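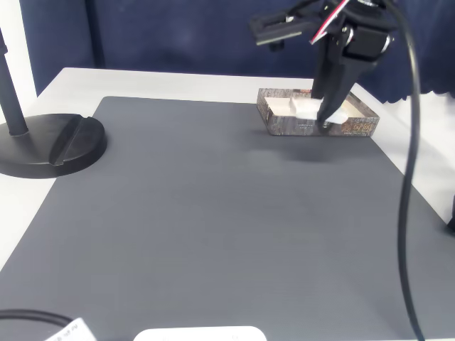
My Box Drawer, Emptied Out at Last

Posted in December by the Cillon Paper Shelf

I keep boxes. I don't mean the big brown moving kind (those go straight to the recycling), I mean the little ones, the shallow printed ones that chocolates and soap and pencils come in. I have a whole dresser drawer for them at home in Hultemcombe and on Tuesday I pulled the drawer out, tipped it on the bed and went through the lot. I'd been meaning to do it since summer!

The rule was that anything I'd keep had to have a use by the end of the week. Some got filled, some got flattened, a few went to my neighbor for her seed packets. I took notes as I went, so the lines for each one are more or less what I scribbled at the time.

The bark one

Low sides, open top, printed all the way along in a dark brown and gray pattern that could be wood grain or could be bark. I say bark, my sister says floorboards. The lettering is orange-red and I love it against the brown, very campfire. White on the inside with a white divider, so you get compartments without having to cut anything. There's some folded white stuff in the right-hand one and I think I'll leave it there, it would be a nice bed for something breakable. Looks good on a dark gray mat too. This one stays!

The divider, a second opinion

Dividers are the whole reason I keep a box. Without one you have a tray, and everything slides to one end the minute you pick it up. I've made my own out of cereal box card and they work all right for a month or so, then they lean.

The Schouten tin that isn't a tin

I bought it thinking it was metal. It's card with a shiny coat, and the lid has never sat flat. It used to hold shortbread, and now it holds every spare button that has come with a coat since I moved here. Kept, under protest.

Two soap boxes, one inside the other

They still smell of lavender, so they went in the sweater drawer. I didn't even open them up, just tucked them down the side.

The long one from Grernix

Grernix sends its colored pencils in a box that's a good inch longer than the pencils, and I've never figured out why, but it happens to be perfect for birthday candles. I put in what I had, then remembered I also had a bag of them in the kitchen, and those fit too.

The one with the window

The clear part had gone yellow and was peeling at a corner. I peeled the rest off (very satisfying) and flattened the card for gift tags. Pale green on one side, plain on the other, and it takes ink well.

Jigsaw box, no jigsaw

A 1,000 piece puzzle lived in here once. I gave the puzzle away in a zip bag years ago and hung on to the box for the picture on the lid, a harbor with too many seagulls. Now it has the Christmas cards I want to save. It's full already, so something will have to give next year.

Matchbox drawers

Little stack, glued together by me on a rainy weekend, with brass paper fasteners for pulls. Stamps in the top, thumbtacks in the middle, and the bottom one sticks. I keep telling myself I'll sand it.

The drawer itself

Lined with fresh paper and half empty, which feels wonderful and won't last. There's a craft swap at the library after New Year and I already know how that's going to go.

If you have a good use for round boxes, please write and tell me. I've got three and no ideas!

Contact | © Cillon Paper Shelf | Back to top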